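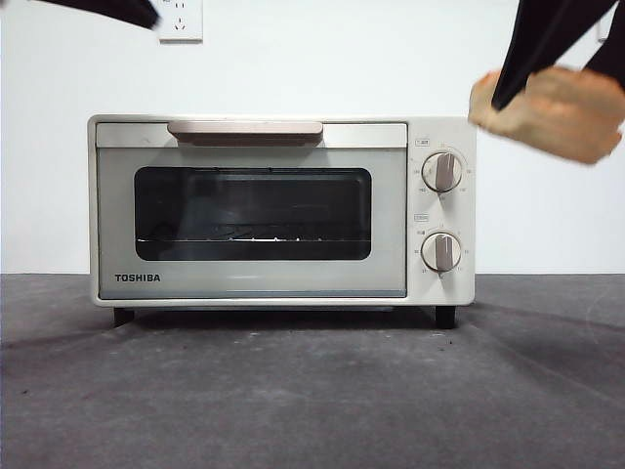 4.2 Reheating bread, and who is watching it

I should say up front that bread was never meant to get its own section. When Sigrun Amundsen and I planned the diary study we were after leftovers, by which we meant proper leftovers, stews and rice and half a lasagna under foil. We gave the 17 households on the Ustamgate side of Drimirden a notebook and a pen on a string, and we asked them to write a line every time they heated up something that had already been cooked once. Seven weeks later we had 300 usable entries, and 145 of them were about bread! Rolls, flatbread, the end of a loaf, a bagel somebody had cut in half and then forgotten. I remember sitting on my floor with the notebooks spread out and calling Sigrun to ask whether we should throw them away (she said no, and she was right).

So, what do people do with yesterday's roll? The first thing to say is that very few of them do it the way they told us they do it. In the opening interviews we heard a lot about sprinkling the crust with water and wrapping it in a damp towel, or heating the oven through before the bread goes in. In the diaries the roll mostly goes in cold, dry and bare, the door gets shut and the person walks off to find the butter. One woman had described the damp towel method to me in such detail that I went home and tried it. Her own notebook doesn't mention a towel once. I don't think she was fibbing. I think the towel is for guests, and we had asked her how she "usually" does it, and guests are what came to mind. We'd word that question differently now.

The second thing is how much the entries talk about time without talking about minutes. I had expected numbers, and the diary page even had a little box for them. People left the box blank, or wrote things like "until I'd fed the cat" or "one song" or "till it smelled." Hala Morsy, who did the second round of coding, started a separate sheet for these and we ended up calling them activity clocks. An activity clock is any other job that the person uses to decide when to come back. Making coffee is the big one. Packing a school lunch comes up a lot in the mornings. In one home the clock was the walk down to the mailbox and back, and by that person's own account it worked fine except when the neighbor was out front and wanted to talk.

We used the Curari scheme for the first pass because we already had it from the earlier study of kettles, but it wants every entry to have a start, a check and a finish, and bread doesn't always have a check. Plenty of our entries go straight from in to out. Hala added a code for that, "unattended," and then had to split it in two after we argued over it for most of an afternoon in April. There is unattended because the person trusts the timer, and there is unattended because the person forgot. From the notebook alone these can look identical, and where we couldn't tell, we left them together. I'd rather have a lumpy category than a tidy one I don't believe.
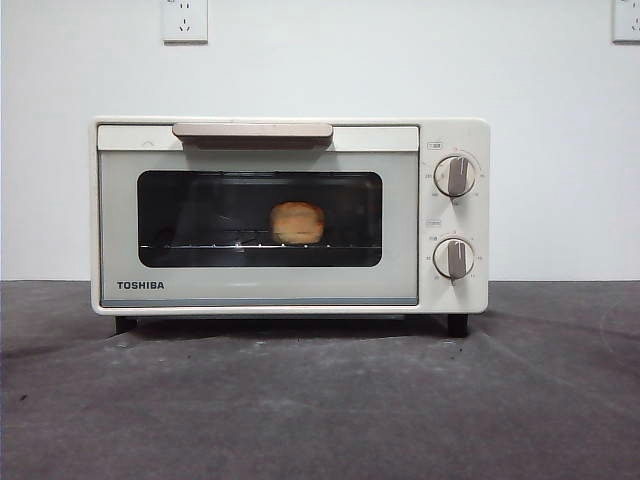
Checking on bread is mostly done by eye, and for a little countertop oven that means through the door. We hadn't given the glass any thought when we wrote the interview guide. Then in the second home visit, a man told me he'd moved his oven from the far end of the counter to a spot opposite the kitchen table, just so he could see in from his chair, and after that I started asking everyone about it. The tinted window is a funny thing to depend on. It's dark enough that you lose most of the inside, and what you do get is the food itself and a bit of shine off the rack. In Figure 2 the roll is the one thing behind the glass that really stands out, a golden, domed shape sitting straight on the wires, a little over toward the knobs. That is pretty much the view our participants described when I asked what they look for. They talked about the top of the roll. They hardly ever talked about the bottom, and when they did it was in the past tense, with some regret.

Where on the rack the bread goes turned out to be something people had opinions about and no words for. "Just in," one notebook says, several times. In the visits, though, I watched people nudge a roll over a bit before they closed the door, or pull it forward with one finger. When I asked why, they'd say the back runs hot, or the left does, or that their mother did it like that. We didn't measure anybody's oven, so I can't tell you who was right about the back. What I can say is that the nudge was quick and very consistent within a person, and that two people sharing one oven sometimes nudged in opposite directions. Sigrun wants to write that up separately and I hope she does.

The knobs deserve a word too. In homes where the oven had one knob for the heat and one for the time, the heat knob was close to being furniture. It got set once, somewhere around when the oven came home, and then it stayed put unless a visitor or a pizza interfered. All the daily decisions landed on the timer. Several people turned it well past what they needed and used their own judgment to stop early, so the number they had dialed in was a kind of safety net. This is part of why the minutes box was so often blank. Asking for the setting would have given us a number that looked precise and meant very little.

We did try one alternative to the notebooks. Four of the homes agreed to use Saber, the voice note tool from our partner project, and for a short while I was very excited about it, since you can talk with buttery hands. The notes are lovely to listen to. They're also hard to code, because people narrate the whole breakfast and the bread comes up sideways, in the middle of a complaint about socks. I've kept them out of the totals in this section and used them only to check my reading of the written entries. In one of them you can hear the oven ding, a long pause, and then "oh, the roll," and I have played that at more talks than I probably should have.

A few limits before moving on. All of our households had a small oven on the counter already, so anyone who revives bread in a skillet or a full-size oven is missing here, and I know from my own family that skillet people feel strongly. We ran the diaries in spring. I'd guess there's more bread heating in the winter, but that's a guess. And the notebooks lived next to the oven, which may well have made some people more careful than they'd normally be. Section 4.3 takes up the rice.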